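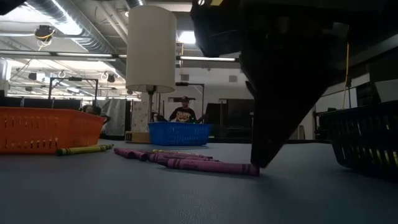 What is the best way to store a lot of crayons? Out of their boxes, sorted by color, in open plastic baskets that a kid can reach into without asking.

I have held this opinion for 11 years and I only get more cheerful about it. The cardboard box a crayon comes in is a lovely thing for one afternoon. The flap tears, the front row goes missing, and after that you own a box that holds two-thirds of a set and a drawer that holds the rest. I say tip it all out on day one and be done with it!

At the Saturday art room in Erkport, where I help out, we have some 2,000 crayons at last guess, most of them donated. For a long time they lived in one giant tub. Kids would dig to the bottom for a green, give up, and draw a brown tree with brown leaves. Then we switched to baskets, the slotted kind you find in any discount store, and the drawings changed within a couple of weeks. Grass got greener. One kid discovered that we owned more purples than she had thought possible and did a whole page of nothing else (grapes, a purple dog, a purple bus). I still think about that bus.

Slots matter, by the way. A solid bin hides everything and collects paper crumbs in the corners. With a slotted basket you can peek in from the side, and the crumbs fall out when you give it a shake over the trash. The one drawback is that really short stubs can slip through, so I keep a small dish for those.

Do you need a basket for every color? Please don't. We tried 11 and it was miserable, with long arguments over where turquoise belonged. Now we use eight, and yellow-green goes wherever the person holding it thinks it should go. Loose sorting is the whole charm of it. A yellow that ends up in with the purples does no harm, and yellow and purple look terrific side by side anyway — try it on a night sky.

I also want to put in a word for the sorting itself, which too many grown-ups treat as the chore you do after the fun. I love it. You dump a heap on the table, and you start seeing things: how a worn crayon gets a soft rounded nose, how the wrappers peel, how two purples that look like twins turn out quite different on paper. The Hastard library runs a sorting hour every May, and people stay long past the end of it. Kids who won't sit down to draw will happily sort, and half the time they pick one up and start drawing without noticing.

My friends who prefer neat sets in labeled tins tell me I'm raising a generation of slobs. Fine! Keep your tins. But come by on a Saturday and watch a four-year-old grab a whole fistful of orange, all the oranges at once, and scribble with the lot of them.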